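About Flerberg

Flerberg makes fabric pouches and small bags. The company cuts, sews and checks its products at one site and sells them under two line names, Nurnine and Imero. We also take contract work in small runs for shops that want their own print or their own dimensions.

What we make

Nurnine is the lined line. Each bag has a printed cotton outer and a plain inner lining, joined at the opening and turned through a gap in the base seam. Most Nurnine prints are floral or leaf patterns on a colored ground. The line is meant for items that scratch easily or have hard edges: glasses, combs, hair clips, chargers, small plastic cases.

Imero is unlined. It uses a heavier single-layer canvas with bound seams and is sold mainly for tools, cutlery and art supplies. Imero bags hold their shape when empty and take up more space in a drawer.

The current catalog lists 183 items across both lines. Sizes are given as flat width by flat height, measured along the finished edge with the bag empty. Usable depth is listed separately. It is always less than flat height, as the opening seam and the base seam both take up cloth.

Materials

Outer fabric for Nurnine is bought by the roll and washed before cutting. Shrinkage is measured on a test square from each roll, and the cutting pattern is adjusted to match. Lining fabric is washed in the same load as the outer where quantities allow. If the two layers shrink at different rates the lining will pucker or pull the opening out of line, and the bag is hard to load.

Prints are placed by roll position and are not matched across side seams unless the order asks for it. Two bags from the same roll will show different parts of the pattern. Matched prints are available on contract orders and use more fabric.

Thread is polyester in all products. Zippers, where fitted, are nylon coil. We do not use magnetic closures.

The Kermani room

Finished bags go from sewing to a separate room, named after the Kermani building it used to belong to. Work here is done on plain tabletops with nothing stored on them between batches. Three checks are made:

Seams. The bag is turned out and the seam allowance is read at four points.

Opening. The lining is folded back over the edge and released. It should lie flat without twisting.

Load. A test item is put in and taken out by hand. For lined bags the test item is a smooth plastic piece with a curved edge, and for Imero a flat steel bar.

The load check finds most of the faults that the seam check does not. A lining cut slightly too long gathers at the base and pushes the item back up. A lining cut too short catches on the item as it goes in. Both faults can pass a visual check with the bag closed.

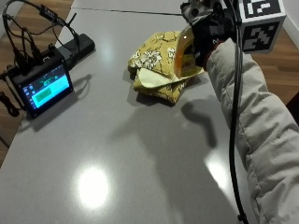
Mustard-yellow floral bag with pale lining, and an orange-amber plastic item.

Bags that fail on seams are repaired and checked again. Bags that fail on opening or load are taken apart, and the outer is reused for a smaller size if the cloth allows – the lining is not reused.

Orders and capacity

Standard items ship in 2 working days. Contract runs start at 18 pieces per size and print. The largest single run we accept is 376 pieces. Larger quantities can be split into successive runs, but the fabric may come from different rolls and the ground color can vary slightly between them.

Samples are made from stock fabric in the requested size. A sample in the final print can be made once the roll has been washed and measured. Please send the dimensions of the item the bag has to hold, including any part that sticks out, along with the preferred opening side.

The site is closed for maintenance for part of February. Orders placed during that period are entered in the order they arrive and are cut when work starts again.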